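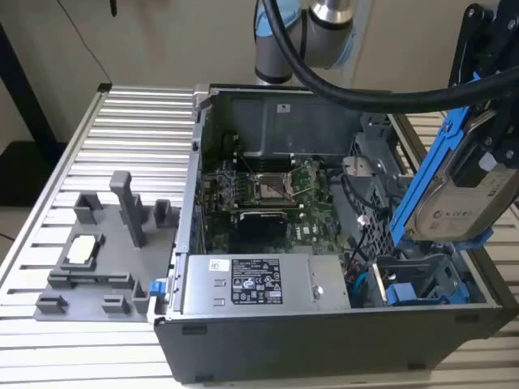
Hiltlow, octobre

4. Comparer deux pinces sur le retrait des disques

Bon, on attaque la partie que je préfère ! Si vous avez suivi la section 3, la tour est couchée sur la table, panneau latéral retiré, et le bras est sous tension. Je décris ma façon de faire avec la pince Hanrahan (plaques noires boulonnées), puis avec la Plamness, et vous adaptez à votre matériel.

4.1 Plaquez la tour contre les butées de la table. Je la pousse à la main, et je vérifie qu'elle ne pivote pas quand j'appuie sur un coin.

4.2 Réglez l'ouverture de la pince sur la largeur du berceau bleu, plus 2 mm. C'est bien le berceau qu'on saisit, jamais le disque nu.

4.3 Amenez le bras à droite de la cage, en vitesse lente, et mémorisez le point d'approche. Laissez au gros câble noir une boucle bien large : chez moi, trop court, il tirait sur le poignet et faussait toutes les mesures (j'ai perdu une matinée là-dessus).

4.4 Fermez à 16 N, reculez tout droit, puis marquez une pause avant de tourner le poignet.

ATTENTION : gardez les doigts hors de la cage pendant le recul. Le bord des tôles coupe, je parle d'expérience.

4.5 Refaites le cycle 10 fois et notez chaque glissement, même minuscule. Changez ensuite de pince et recommencez sans toucher à la tour.

Remarque : après un changement de pince, refaites le zéro de l'outil. J'oublie une fois sur deux, et le berceau arrive de travers.

Mes chiffres à moi : quelque 21 secondes par cycle avec la Hanrahan, un peu moins avec la Plamness, mais elle marque le plastique si on serre trop. Pour l'instant je garde la première !

14 partages · 3 commentaires

À lire aussi
Section 3 : fixer la tour et mettre le bras sous tension
Section 5 : reposer le berceau dans la cage
Contrôleur Prudcombe : premiers réglages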